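Union Says Sorting Robots at Postberg Site Have Yet to Prove Their Worth to Staff

POSTBERG, Wednesday, June 29, 2022 — The staff association at the Lolholm toy returns center today published its own account of the automation trial that began on the packing floor in April. The association is not asking for the robots to be removed. It is asking management to stop calling the trial a success before the people who work next to it have been heard.

Lolholm installed 4 robot arms, supplied by Cineck and run under the project name Joseph, to pick small toys out of mixed returns and hand them on for inspection. Staff were told the arms would take over the dull, repetitive part of the job and leave more time for checking and repair.

According to the association's log, the arms handled 2692 items in the trial period. What the log also shows is who stood beside them. Each shift now assigns 2 workers to clear missed picks, straighten out soft goods and restart the line. Those workers came off the inspection benches, where the backlog has grown.

"We were promised less bending and less sorting, and some of us did get that," said Satish Suvarna, chair of the association. "But I have colleagues who spend a whole shift watching a gripper think about a rubber toy. That is a job too, and it isn't in anyone's job description or pay grade."

The association surveyed 17 people on the day and evening shifts. Most said their wrists and shoulders felt better. Most also said the work had become lonelier and harder to pace, with long waits followed by a rush. Several had received no training beyond a short talk on the emergency stop.

Management has described Joseph as "a helper for every bench." The association considers that premature — the arms still need people to lay out the toys, and blankets and other fabrics among the returns remain a hand job.

The association has asked Lolholm for a written job description for staff who tend the arms, paid training before any further units arrive, and pick figures that include the hours people spend helping. A promise that no inspection post will be cut while the backlog stands has also been requested. Lolholm has agreed to meet but has not set a date.

The full log is available to members at the Postberg office and to reporters on request.

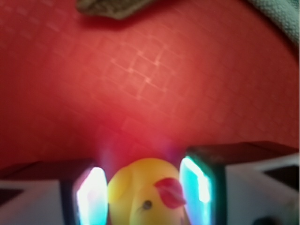

Press inquiries should go to Satish Suvarna at the staff association, Postberg. Visits to the packing floor have to be arranged with Lolholm directly.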